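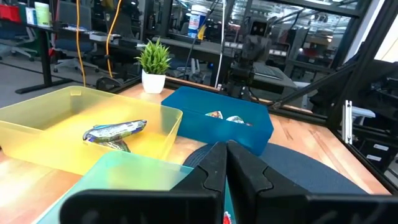
# Why Are Snack Wrappers Shiny?

By Soledad Cantero, for the Zisden Young Readers pages

A snack bar is soft or crumbly food that has to travel a long way. It goes from a factory to a truck, from the truck to a store, and from the store to a kitchen shelf or a lunch bag. It may wait for months before anyone eats it. The wrapper has to look after it all that time.

## What the wrapper keeps out

Food goes bad or goes stale for several reasons.

**Water in the air.** Air has tiny bits of water in it that you can't see. A crisp bar soaks up that water and gets soft. A chewy bar can do the opposite. It loses its own water to the air and gets hard.

**Oxygen.** This is the part of the air that our bodies need. Nuts and oils don't get along with it so well. Over time, oxygen makes them taste bitter. The word for that is *rancid*.

**Light.** Strong light can fade colors in food and spoil the taste of fats.

**Germs and bugs.** A closed wrapper keeps them off the food.

Paper by itself can't do all of these jobs. Water and air pass through plain paper easily.

## Is it really metal?

Many shiny wrappers are mostly plastic. The silver part is a coat of aluminum, the same metal that soda cans are made of, but much, much thinner.

To put it on, a factory heats aluminum inside a big closed tank with almost all of the air pumped out. The metal gets so hot that it turns into a vapor, a bit like water turning to steam. A long sheet of clear plastic rolls past, and the vapor lands on it and cools into a thin silver skin.

The colored picture and the name of the snack are printed on a layer of the plastic. If you open a used wrapper and look at the inside, you will often see plain silver there, with no printing.

## The crinkly ends

Look at both ends of a snack bar before you open it. You will usually find a flat strip with small ridges. Now turn the bar over. Many bars have another strip running down the back.

They come from the way the bar was wrapped:

1. The plastic comes off a big roll as one long, flat sheet.
2. A machine folds the sheet into a tube around a row of bars.
3. The long edges are pressed together to make the seam on the back.
4. Hot metal jaws squeeze the tube between one bar and the next. The inside of the plastic melts a little and sticks to itself.
5. A blade cuts through the squeezed part, and each bar has its own packet.

The ridges come from the jaws, which have grooves on them. Some wrappers have zigzag edges too. Each little notch is a good place to start a tear.

## Why does it make so much noise?

Thin, stiff plastic doesn't bend smoothly. It holds one shape, then snaps into another. Each snap makes a click, and when you squeeze a wrapper you hear a lot of clicks close together. Opening it slowly doesn't help very much. You get the same kind of clicks, just more spread out.

## Try it: a wrapper sort

You need three trays or shallow bins in different colors, and some snacks that are still closed. Ask a grown-up first, and ask about food allergies if friends are joining in.

Pick a rule and sort by it. You could use:

- size (small, medium, long)
- the main color on the wrapper
- shiny or not shiny
- flat ends or twisted ends

Then mix everything up and sort again with a new rule. A snack that went in the blue tray the first time may have to move to the yellow one. Some wrappers are hard to place. If one is silver, blue and purple, which is the main color? Talk it over and decide, then use the same answer for the rest of the game.

Firouzeh Parsa's class played it with a secret rule. One child sorted the snacks without saying a word, and the others had to work out what the rule was.

## What happens to the wrapper afterward?

Shiny wrappers are hard to recycle. The plastic and the metal are stuck together, and it takes a lot of work to get them apart. In most towns they go in the trash. Some places have special collection boxes for them, so check the rules where you live.

Don't drop them outside. They are light, the wind carries them easily, and they last for many years on the ground or in water.

## Words to know

**Aluminum:** a light, silver-colored metal.

**Rancid:** spoiled, when talking about fats and oils.

**Seal:** a place where something is closed tightly.

**Vapor:** a substance that has turned into a gas.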